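About Bivden
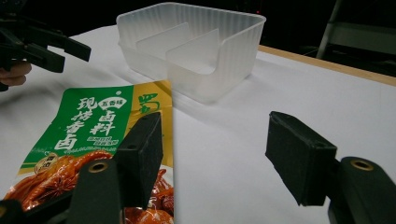 Bivden packs and ships dry goods for small food makers who have outgrown their own kitchens. We opened in August with one packing line and two customers, a soup mix company and a tea seller. Most orders we take are short runs, starting at 1000 units, in printed packets like the green and yellow one shown with a divided tray. Customers can send us their own packaging or order it through us.

We work out of a single building in Bornow. It has 3 packing rooms, a cold store and a loading dock on the north side. Products with nuts or sesame are packed in their own room, with separate tools and scales.

There are 16 of us on staff. Most people started on the floor and learned the other jobs from there, so whoever answers the phone can usually tell you where your order is.

In our second year we took over the warehouse next door from Ruotsalainen, a paper goods wholesaler. That gave us room to store finished stock and ship it direct to stores — something our customers had been asking for. Storage is free for the first 20 days after packing. After that we bill by the pallet.

We do not pack liquids, fresh meat or pet food.

Tours of the building are by appointment. Please wear closed shoes and leave jewelry at home. For prices and open dates, call the office or use the contact form.

Page updated 1/6/21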